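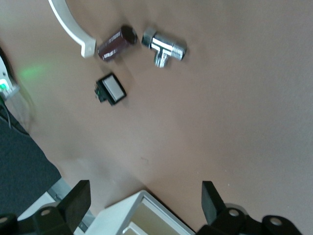
Open Court: Beginner Evenings at the Trujillo Gym
Student project report, Campus Life and Recreation
Hiyori Kobori and Junpei Furukawa
Supervisor: Reiko Onishi
Submitted 09/01/2025

1. Where the idea came from

Junpei and I both came to Hasero College without having played a team sport since middle school, and in our first year we walked past the Trujillo gym almost every day without going in. The building is lovely (the big windows on the river side are the best thing on campus, in my opinion), but every time we looked through the door there was a serious game going on between people who obviously knew each other. So for our project we asked a simple question: what would it take to get students who never use the gym to come in and play something?

Our answer was Open Court, a beginner volleyball evening with no teams, no sign-up and no score. Reading our own notes back, I still can't believe how much fun we got out of it.

2. Asking first

Before planning anything we ran a short survey. We handed out 500 paper slips in the dining hall and the library lobby and got 199 of them back, which thrilled us, as Professor Onishi had warned us that paper slips mostly end up as bookmarks. The slip asked whether the student had used the gym that semester, what kept them away, and which evening would suit them.

The most common reason for staying away was "I wouldn't know what to do there." We had expected "no time" to win easily, and it came second. Cost hardly came up, as entry is already covered by the student fee, though several people wrote that they hadn't known that! A few used the back of the slip to tell us long stories about gym class. One person wrote only "the whistle."

That last comment stayed with us and became our first rule: no whistles.

3. Getting the court

Booking the court was the slowest part by far. The recreation office hands out evening hours at the beginning of the semester, and by the time our proposal was approved everything good was gone. Akihiko Ishida, who runs the bookings desk, went through the calendar with us line by line and found that the intramural league finished early on Tuesdays. He let us have what was left of the evening, on the condition that we put the nets away ourselves and signed the lights off.

We also needed somebody who could teach a serve. Nasrin Pakzad played for the club team at Tretitska before she transferred here, and she said yes before I had finished asking. She designed the whole warm-up, including the game with the towels, which people kept requesting afterward. You play in pairs, each pair holding a towel by its corners, and you throw and catch the ball over the net with it. It's ridiculous and very hard to be self-conscious while doing it.

4. How an evening went

Everyone came in by the side door, so that you didn't have to cross the weights area to reach the court. Junpei stood there and learned names. Nasrin started the towel game as soon as there were enough people for it, and late arrivals could join at any point. After that we split the space into 2 courts, one for people who wanted to practice serves and passes, and one for people who just wanted to keep a ball in the air. You could switch whenever you liked.

We used soft training balls borrowed from Jatness Elementary down the road. They float a little and don't sting your arms, and I'd recommend them to any group trying this.

5. What we found

Over the project 80 different students came at least once. At the door we asked each newcomer if they had used the gym before that semester, and most said no. We didn't track grades, fitness or mood, so we can't claim that Open Court changed any of those. What we can say is that people came back, and that they brought roommates.

The keep-it-in-the-air court was always the fuller one. We had imagined it as a stepping stone to the practice court, but plenty of people stayed there all evening and were perfectly happy, so we stopped nudging them.

6. Problems

The week before finals was very quiet. Our posters had the old room number on them and we had to correct them by hand. The storage closet was locked on our opening night and the first part of the session was played over a badminton net, which is much too low but made everybody feel like a great spiker.

A weakness of the survey is where we did it. Students who eat off campus or take mostly evening classes were probably missed, and a Tuesday night doesn't suit them either. We would hand out slips at the commuter parking lot next time.

7. What happens next

Mr. Ishida has penciled us in for the same hours again from February, and Nasrin wants to add an evening of sitting volleyball, which she has been reading up on all winter break. Junpei is redoing the posters. Anyone who would like a copy of the survey slip or the warm-up plan can ask for them at the recreation office front desk.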